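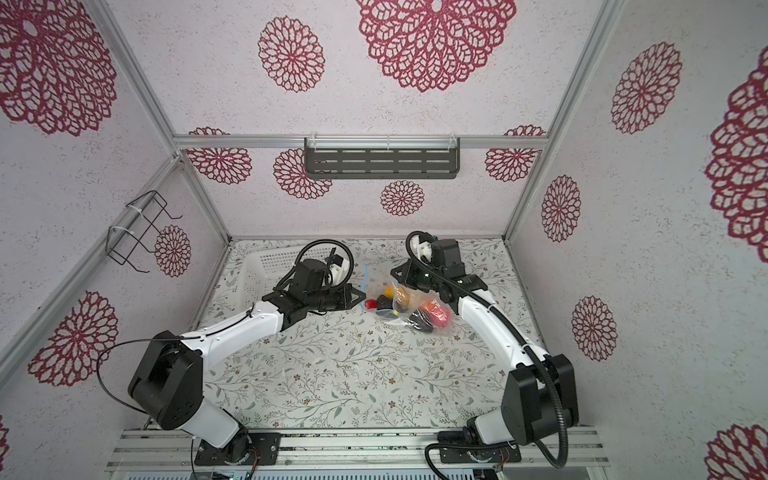
Minutes of the product meeting, held on 1st September at the Lalville office

Present: kitchen team, purchasing, shop managers from Lalville and Steltard
Apologies: the Bavow shop

1. Minutes of the last meeting
Approved with one correction. The price of the large milkshake was written wrongly and should be as on the till list.

2. Salted pear ice cream
The kitchen presented the second version. Most of those present found it better than the first, but still too sweet at the end. The Steltard manager asked if the caramel pieces can be smaller, as they block the machine. The kitchen will try pieces of 4 mm and report by e-mail.
It was agreed to sell the ice cream first in two shops only, Lalville and Steltard. Bavow will follow in January if the sales are good enough. We did not decide what "good enough" means – this goes on the next agenda.

3. Order of tubs
Purchasing has received an offer from Hinds for 800 paper tubs with lids. The lids are the same as now, so the old stock can be used up. The offer was accepted. 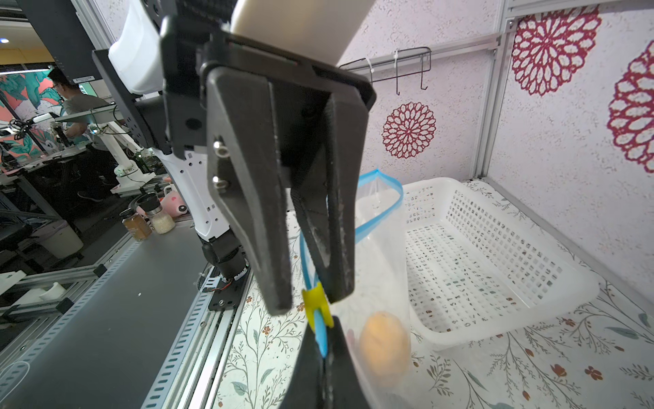 Delivery takes around 40 days, and therefore the order must be sent this week. Purchasing will also ask Hinds for the price of wooden spoons, but without any promise to buy.

4. Name and poster
Three names were discussed. "Pear and Salt" had the most support. Steltard would like a funnier name and may send proposals before the next meeting. The poster must say clearly that the ice cream contains milk and that it is sold for a limited time. The end date stays open for the moment.

5. Other matters
The Lalville manager reported that customers still ask for the lemon biscuit cone from last summer. The kitchen explained that the biscuit supplier has stopped making it – another supplier will be looked for, but not before January.

Next meeting: at Steltard, date to be sent by e-mail.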